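We use cookies to improve your experience and to analyse traffic on this site. By continuing to browse, you accept our use of cookies. Manage preferences | Accept

The Working Table

How households in one apartment building have come to treat the table as the busiest room in the home

The residents of Domholm, a mid-rise apartment building of 67 units, were asked last August to keep a written record of everything that passed across their main table in the course of a fortnight. The exercise was devised by Yoon-hee Byun, a researcher in domestic design, as part of a longer study of small dwellings. Its results, which have been made available to this magazine, suggest that the table has taken on duties once divided among the pantry, the sideboard, the writing desk and the kitchen counter.

The floor plans go some way toward explaining this. A typical unit at Domholm provides one living area, a galley kitchen and very little enclosed storage outside the bedroom. The original drawings showed a built-in dresser between the kitchen and the window, but this was removed before construction in favour of a wider passage. Residents have supplied the missing surface themselves, generally with a single table placed against a wall.

Ms. Byun's report identifies the position of the table as the most important decision a household makes. A table that stands free in the middle of a room is cleared after each meal, as its contents would otherwise be in the way of whoever is seated opposite. A table set against a wall acquires a back edge, and the back edge acquires tenants. Bottles, jars and cartons are placed there for convenience and remain for the season. The front of the table continues to be used for eating, sorting mail and homework, while the rear becomes, in effect, an open shelf.

The report describes this arrangement with approval. Items kept in plain view are used before they spoil, and are replaced when they run low. Several households reported that goods moved from a cupboard to the table were finished within the month, after sitting untouched for much longer behind a door. 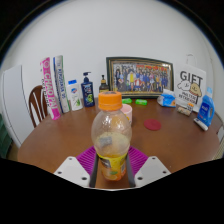
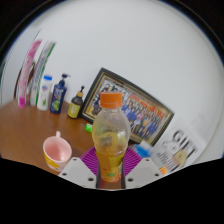
Drinks present a particular difficulty in a home of this size. They are bought in quantity, opened in succession and seldom finished at one sitting, and the refrigerator door will accommodate only a small part of the supply. Containers therefore migrate to the table and stay there. A clear plastic bottle with an orange screw cap and a yellow and orange label, to take an ordinary case, is easy to find and easy to judge, for the level inside can be read from a chair. The report recommends that households with limited shelf space favour transparent packaging wherever there is a choice, and that an opaque carton be marked with the day on which it was opened. It further advises that any product labelled for refrigeration after opening be returned to the cold at once, whatever the convenience of leaving it out.

The cup is the second great occupant of the table. Residents were asked to note each cup left standing for more than an hour, and the resulting tally came to 235 over the two weeks among the households that completed the record. Most were in daily use by one person, and most were returned to the same spot. Ms. Byun treats the habit as a form of reserved seating. Where a household owns mugs in different colours, each member is able to leave a drink and come back to it without confusion, and the number of vessels taken from the cupboard falls accordingly.

Protection of the surface received less attention from residents than might be expected. Roughly half of those who responded owned coasters, and a smaller number used them. Soledad Ochoa, a furniture restorer who contributed a chapter to the report, considers this a false economy. A wooden top with a smooth finish will tolerate a great deal of wiping, she writes, but it will not tolerate standing moisture, and the pale rings that appear beneath cold bottles are among the most frequent complaints brought to her workshop. Her advice is to keep coasters on the table at all times. Those put away in a drawer are, in her experience, forgotten.

Ms. Ochoa also offers guidance on the care of the back edge, where moisture and crumbs collect out of sight. She suggests leaving a gap between table and wall wide enough to admit a folded cloth, and drawing the whole table forward once a month. Painted walls should be washed with lukewarm water and a little mild soap. Sugary residue from juice and cordial should be removed promptly from both surfaces, as it attracts ants in the warmer months and hardens in the colder ones.

The commercial response has been modest. Skanetti, a maker of compact furniture, has introduced a wall table with a shallow lip along the rear to prevent small bottles from sliding off. Uveo sells a tiered riser intended for the same position, so that items at the back may be seen over those in front. The report finds the first of these useful and the second somewhat too tall for a table at which people also eat. It speaks more warmly of the Villaseñor tray, a plain rectangle with two handles, which allows the entire row to be lifted away when guests are expected.

Not every household wished for help of this kind. Four of the participating families stated that they preferred an empty table and cleared theirs each evening. Their records show that the contents were generally moved to the kitchen counter, and moved back again at breakfast.

A second phase of the study will examine entrance halls, with particular attention to shoes and parcels. Residents of Domholm have been invited to take part, and the management has agreed to supply the notebooks.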